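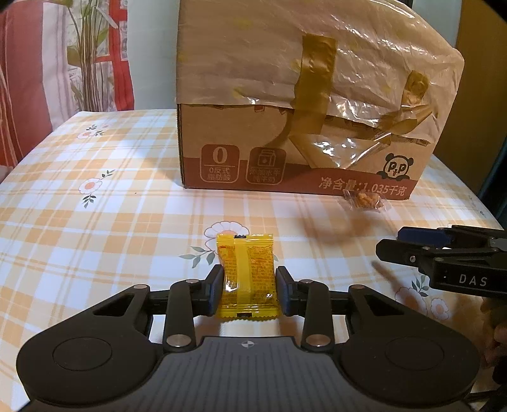
*A snack packet and a cardboard box on the packing table at Relamstead.*

**Relamstead, 18/10/2021**

## Somosska opens snack box scheme to households in Relamstead

Somosska, the neighbourhood food charity, today announced that its snack box scheme will be open to all households in the Relamstead area from this week. The scheme was first offered in May to families at two primary schools and has since sent out 2,000 boxes.

Each box contains 13 items, among them small packets of savoury snacks, dried fruit, biscuits and tea. Boxes are packed by hand in the main room of the Berhe Hall, where the tables are laid with cloths for the length of each session. The contents are set out on the cloths, checked against a printed list and placed in the box with the heavier items at the bottom.

Asnakech Tufa, Director of Somosska, said: "Families told us in May that they wanted small packets which could go into a school bag or a coat pocket. We have kept to that request. We are pleased that the scheme can now be offered to any household in the area that wishes to use it."

Following comments from the first families, Somosska has made a number of changes. The packing list now appears in larger print. Packets are checked for date and for damage to the seal before they are packed, and any item that fails the check is set aside. Households may also ask for a box without nuts, which is packed at a separate table.

Henok Wolde, who is responsible for packing at Berhe Hall, said: "Small packets slip down between larger items and are easily crushed. We now put them in last, standing upright, and the number of damaged packets reported to us has fallen a good deal."

Boxes may be collected from Berhe Hall between 2 pm and 7 pm on Tuesdays and Fridays. Delivery can be arranged for residents who are unable to attend in person. Requests should be made at the hall desk or by letter, stating the number of people in the household and any foods to be left out.

**Notes to editors**

Somosska has worked in Relamstead for seven years and is supported by local donations. The snack box scheme is run alongside its weekly lunch service, Akia.

Press enquiries should be addressed to Hawi Sisay, Press Office, Somosska, Berhe Hall, Relamstead.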